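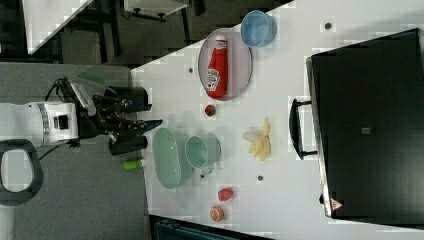

Speaker notes: Setting and Clearing the Pretend Kitchen
Session for early learning educators, Swanepoel Children's Centre
Presenter: Gobnait Daly

Slide 1. Welcome
Good morning, and thank you to the centre for hosting us. I would like to acknowledge my colleague Lungile Makhubela, who prepared the handout. The session runs for 20 minutes, with questions at the end. Please sign the attendance sheet before you leave.

Slide 2. Scope
Today's subject is the home corner and, in particular, the table. We will consider what is placed on it, how it is set before the children come in, and how it is cleared. Outdoor mud kitchens are covered in a separate session in December.

Slide 3. Choosing the pieces
Our centres keep a modest set of dishes and play food. A plate, a bowl, a cup and a few pieces of fruit are sufficient to begin a meal. Educators have asked whether familiar items from home should be included. Our position is that they should. A red ketchup bottle is recognized at once, and children who are reluctant to speak in a group will often ask for it or offer it to someone else.
(Pause. Invite one or two examples from the floor.)

Slide 4. Colour and sorting
Plain colours are helpful at clearing time. A pale green dish and a pale green cup can be put away as a pair. Bananas and citrus slices go back with the fruit. We recommend a low shelf with a picture label for each group, fixed at the child's eye level.
Refer to the Panico shelving sheet, page 9 of the handout.

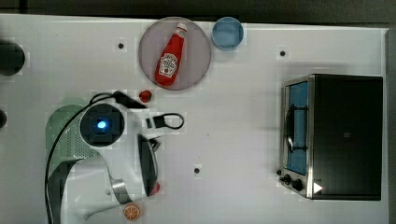 Slide 5. Where the larger items go
Dishes and food may be moved freely during play. An oven should keep one position for the whole term, with clear space in front of the door. Where a real toaster oven is kept for cooking activities, it is to be used by staff only, and the children's dishes are to be cleared from the table before it is switched on. Cords should be kept away from the edge.
Marthinus Coetzee has asked me to remind supervisors that the appliance checklist is completed each month.

Slide 6. Language at the table
Useful prompts:
What goes on the plate?
Who would like the bowl?
Is there room beside the oven?
Allow the child time to answer. In our Jiltach rooms, educators were asked to wait for a slow count of 8 before speaking again, and several reported longer replies.

Slide 7. Clearing
Give notice some 10 minutes before the end of play. Food is returned first, then dishes, then bottles. The table is wiped last. Children should take part in each step, including the wiping.
(If time is short, omit the next paragraph.)
Kgomotso Venter's group sings through the clearing. The words are on the back of the handout and may be copied for use in your own rooms.

Slide 8. Questions
Inquiries about replacement pieces should be directed to Nokuthula Mabaso at the front office. Order forms are in the grey tray by the door.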